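Tuesday, late

Draughts board again. I wanted the big one from the Ristow box, but somebody has borrowed it and left a note reading "back soon", undated. So we are on the small board, which suits small hands and nobody over 13.

Set it down at an angle, corners pointing up and down the table, and then spent longer than I'd admit to the boss wondering whether to square it up. Left it. Tray stays on the left.
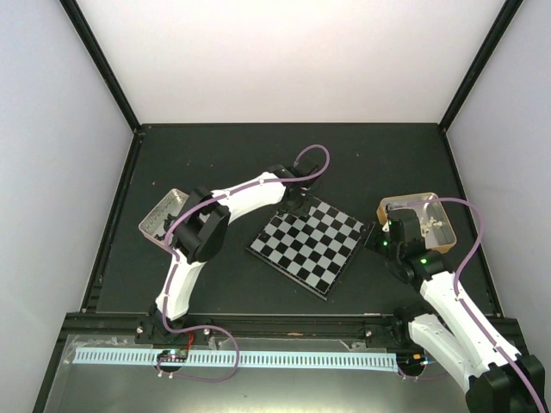 Clilalmont Workshop | Games & Table Things Group

Cor Van Loon dropped by and said a dark board on a dark grey table was a bold choice of colour. He has a point. The light squares show up nicely and the thin border does its best. A sheet of pale felt under the lot might help, and there's an offcut in drawer 3 unless Cor has had that too.

Pale walls are staying. I priced a repaint through Stoica and decided I liked them after all.

To do:
- felt, cut with a decent margin
- chase the big board (job 211, still open, naturally)
- find out who keeps putting the draughts away in the Akix tin with the screws

Sorted the screws from the draughts before knocking off. One draught short. One screw over.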